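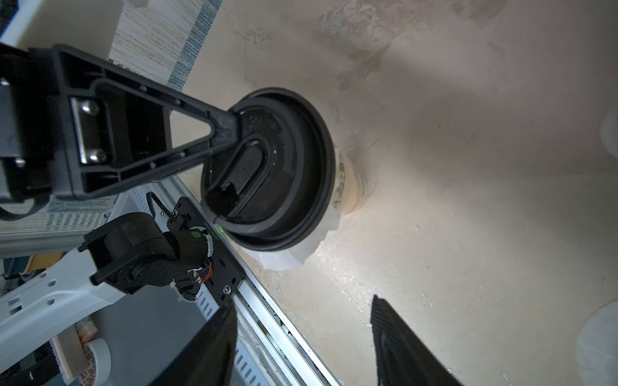
Wrist view. Arm link over the black lid, patterned cup partly in white tissue or paper to the right.

Home | Datasets | Docs | Tools | Changelog | Contact

# Carnano Cup-and-Lid

Two-arm tabletop demonstrations for imitation learning, collected in the Pleltgate cell.

## Summary

Carnano Cup-and-Lid is a set of teleoperated episodes in which a pair of small arms works with a paper coffee cup and its plastic lid. The base task is to put the lid on the cup. Variants cover picking the lid up from the table, moving the cup, and passing the lid between grippers. The set was built to train and test policies that need both arms at once, and it is small enough to load on one workstation.

Release 2 contains 100 episodes. Of these, 11 are marked as failures and kept on purpose. Release 1 is withdrawn; its gripper values were logged in the wrong units and should not be mixed with the current files.

## Cell

Both arms are fixed to an aluminum rail along the front of the table. The walls are covered in patterned woven panels. The pattern is busy, and policies trained here tend to pick up on it. If you plan to move a policy to a cell with plain walls, use the crop setting in the loader or mask everything above the table line.

The tabletop is a mottled beige. Stains and scratches on it should be treated as part of the background. Do not use them as position marks, as the surface may be turned or swapped between sessions.

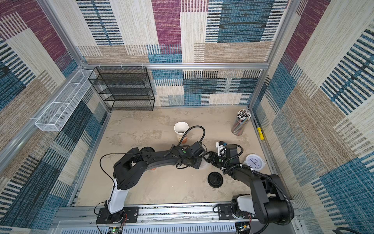
Fixed view. Both grippers near the center of the table, with the cup upright and the lid lying flat.

## Objects

The cup and lid are the task objects. Other things may be on the table or along the walls during an episode: a pen holder full of pencils, a wall clock laid face up, a wire mesh shelf unit, a mesh basket on the left wall. These are distractors. They are not labeled, and their positions are not logged.

Cup prints vary. The print has no field in the metadata, so a split by cup design has to be made by hand. Lids are black in all episodes.

Do not read time from the clock. Use the timestamps in the episode file.

## Collection

Operators drive the follower arms with a matching pair of leader arms. One operator controls both. An episode starts when the operator presses the pedal and ends when the pedal is pressed again or when the 60 second limit is reached. Episodes that hit the limit are marked `timeout` and count as failures.

Before each episode the operator places the cup and lid by hand inside the reach of both arms. The start positions are not drawn from a fixed grid. Coverage is therefore uneven: the area near the center of the table is well represented and the front corners are thin.

Operators were asked to avoid long pauses. Some remain, mostly before the lid is pressed down. The loader has a `trim_idle` option that drops steps in which no joint moves by more than the set threshold. It is off by default.

## Contents of an episode

- `fixed`: video from the camera that covers the whole table
- `wrist_left`, `wrist_right`: video from the cameras at the grippers
- `state`: joint positions and gripper opening for both followers
- `action`: joint targets sent from the leaders
- `meta`: task variant, outcome, operator code, session code

Video and state share one clock. Wrist video is stored as captured, with no lens correction. Calibration files for each session are in `calib/`.
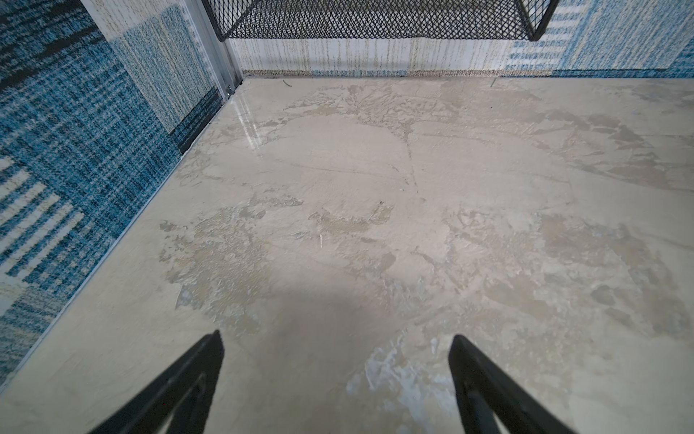
Wrist streams include stretches where neither task object is in view. These are kept. Dropping them shortens the reach phase and gives policies that start well but cannot recover when the lid leaves the view. If your method needs an object in every sample, filter at load time and leave the source files alone.

## Labels

Outcome is set by the operator at the end of the episode and checked by a second person against the fixed video. An episode is a success if the lid is seated all the way around and the cup is upright. A lid that is on but tilted is a failure. Where the two labels disagreed, the second was used and the first was stored as `outcome_raw`.

There are no boxes, masks, or object poses.

## Splits

The test split holds out whole sessions. Earlier splits by episode leaked table layout between train and test and gave scores that were too high.

## Known problems

- Arms often hide the lid in the fixed view during the press.
- Wrist views blur at close range.
- Cables can enter the wrist views and cover part of the cup.
- Some `state` files have a short gap at the first step. The loader fills it with the next valid value.

## Use

Suited to behavior cloning, multi-view fusion, and failure detection. Not suited to grasp force work, as no force data was logged, or to handling full cups.

Conversion scripts for the Long format are in `tools/`. The Gelatari loader reads the files directly. Report broken episodes with the session code and episode number.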